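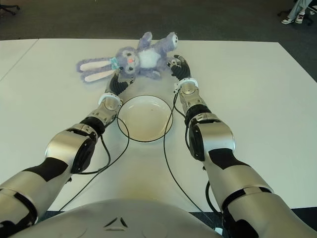 Plush bunny with long lined ears and a fluffy belly patch. Shaggy pile like this should be washed cool and dried without heat.

Washing and Drying Stuffed Toys at Home

Dreltville Household Notes
Updated Wednesday, August 28, 2024

Most stuffed toys can be washed at home. The usual damage comes from heat, from spinning a toy loose in the drum, and from putting it back on the shelf while the middle is still damp. The method below covers toys with polyester pile and polyester filling. Exceptions are listed first.

Do not put these in water

Toys with a sound box or battery pack that cannot be removed. Toys filled with straw, sawdust or wood wool, which includes many made before polyester filling became common. Toys with glued-on eyes or felt features, if the glue has started to lift. Mohair and wool pile. Anything with a label that says surface wash only should be treated that way even if it looks sturdy.

Bean-filled toys depend on the bean. Plastic pellets are safe in water. Dried peas, rice and buckwheat hulls swell and then rot. If the label does not name the filling, squeeze the toy near a seam. Plastic pellets feel even in size and click against each other. Grain feels uneven and gives off a dry, dusty smell.

Checking before the wash

Run a thumb along every seam and pull gently. A gap that admits the tip of a pencil will open further in the machine. Close it with a ladder stitch in polyester thread, which holds its strength when wet. Cotton thread is acceptable for decoration only.

Test for dye loss on any ribbon, bow, collar or sewn-on clothing. Dampen a white cloth with cool water, hold it against the fabric and count to 30. If color moves to the cloth, take the piece off and wash it by itself. Dark ribbon against pale pile is the combination most likely to go wrong. Where the ribbon cannot be removed without cutting, clean the toy by the surface method instead.

Brush the pile dry before wetting it. A soft pet brush or a clean baby hairbrush works. Lint and crumbs come out more easily from dry fibers and turn into small felted lumps once wet.

Surface cleaning

Mix one teaspoon of mild liquid detergent into two cups of cool water and whip it with a fork until there is a layer of foam. Use the foam and leave the water in the bowl. Work it into the pile with a cloth, in the direction the pile lies, and do not press hard enough to wet the filling. Wipe off with a second cloth wrung out in plain water. Repeat the plain wipe until the cloth no longer feels slippery.

Light-colored parts show dirt first. Ear linings, paw tips and bellies usually need two passes. Do them last, with fresh foam, so that soil from the darker areas is not carried over.

Machine washing

1. Place the toy in a zippered mesh bag or a tied pillowcase. One toy per bag. Pack long ears and limbs flat against the body so they do not wrap around each other.

2. Add two bath towels of a similar color to balance the load. Old towels are better, as new ones shed.

3. Use cold water, the delicate cycle and the lowest spin speed offered. Use half the normal amount of detergent. Leave out fabric softener, which coats the fibers and makes them clump.

4. Run one extra rinse. Detergent left in the filling attracts dirt and can irritate skin.

5. Remove the toy as soon as the cycle stops.

Front-loading machines are gentler than top-loaders with a center post. With a center-post machine, hand washing in a basin is the better choice for anything with long ears, arms or a tail.

Hand washing

Fill a basin with cool water and a small amount of detergent. Submerge the toy and squeeze it slowly, as if squeezing a sponge, for 3 minutes. Let it soak for 20 more. Drain, refill and squeeze until the water runs clear. Do not wring or twist. Twisting moves the filling into the ends of the limbs and leaves the neck empty, and the head then flops.

Drying

Roll the toy in a dry towel and kneel on the roll. Change towels and do it again. This step removes more water than several hours of hanging.

Set the toy on a mesh sweater rack with air moving under it. A fan on low aimed across the rack is enough. Turn the toy over every 60 minutes for the first part of the day, and knead the filling each time so it does not set in a lump. Do not hang a wet toy by its ears. The weight of the water stretches the seam where the ear joins the head, and it does not go back.

Tumble drying is safe only on a no-heat setting. Synthetic pile melts at the tips well before it looks damaged. The result is a rough, frizzed surface that no brushing will fix.

To test for dryness, press the thickest part firmly between dry hands and hold. If the skin feels cool afterward, there is still water inside. Small toys generally need a full day. Large ones need two or three, longer in humid weather.

Restoring the pile

Brush when the pile is dry to the touch but before the toy goes back into use. Start at the tips and work down toward the backing in short strokes. For matted spots, hold the base of the fibers with two fingers so the brush does not pull on the fabric. A wire slicker brush is suitable for long, shaggy pile but will tear short plush.

Flattened areas can be lifted with steam from a kettle, held well away from the spout, followed by brushing. Keep steam off plastic eyes and noses.

Odors and dust mites

For odor without visible dirt, seal the toy in a bag with a half cup of baking soda, shake, leave overnight and vacuum through a piece of nylon stocking. For dust mites, seal the dry toy in a freezer bag and freeze it for at least a full day, then wash or vacuum to remove what is left behind. Freezing alone does not remove allergens.

How often

Toys that are slept with: every month or so. Shelf toys: twice a year, dusted in between with the soft brush attachment on the vacuum.

Related pages: Closing a Seam with Ladder Stitch. Choosing a Sweater Rack. Removing Gum from Fabric.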